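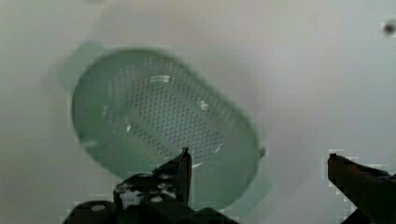 **Name labels: sew, iron or give up?**

**hemline_harry** – Friday, July 23, 2021

Term ended at lunchtime and by two o'clock I had the letter from Gavwood listing everything the eldest needs for October half-term onwards, plus the usual kit for the start of year seven. All of it to be "clearly and permanently named". Our record on permanent is poor. We sent three jumpers to Bremthorpe Primary last autumn and got one back, and that one belonged to a girl called Freya.

Do I sew, iron on, or write on the washing label with a biro like my mother did?

**Roel Michiels**

Sew. Four corners, double thread, in front of something undemanding on the telly. I did my son's in reception and the labels have outlived the trousers.

**twoboysandadog**

Roel, with respect, you have one child. I have a life and a bag of 200 stickers from Endus. You stick them on the care label and go to bed.

**Roel Michiels**

And they stay on?

**twoboysandadog**

Mostly. One did turn up on the dog.

**hemline_harry**

I tried iron-ons for the younger one. Peeled off the PE shirt by the second wash and reattached itself to a pillowcase, so we now own a pillowcase that is ready for year three. I may have had the iron too cool. I may also have skipped the bit about the damp cloth.
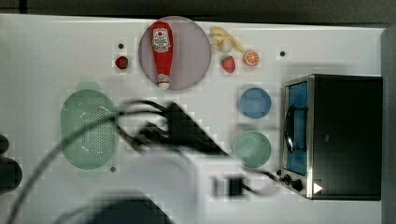

**Maricica Olteanu**

You skipped the cloth. Everybody skips the cloth. Press hard, count to fifteen, leave it alone until it has cooled, and don't pick at the corner to see if it has worked.

**sandu_mum**

Can't agree, I've followed the instructions to the letter and they still curl on anything stretchy. Fine on shirts, hopeless on leggings. I use a laundry pen now and go over it every half-term.

**twoboysandadog**

Pen is all very well until you hand things down. My youngest has gone through school with his brother's name crossed out on his collar, like a corrected invoice.

**Maricica Olteanu**

Put the surname only. Problem solved.

**twoboysandadog**

We're called Smith.

**Roel Michiels**

Sew.

**hemline_harry**

Right. Blazer and coat get sewn, shirts ironed WITH the cloth, socks can take their chances. Does anyone bother naming a tie?

**sandu_mum**

Yes – ours went missing on the first day. Pen, on the back of the thin end.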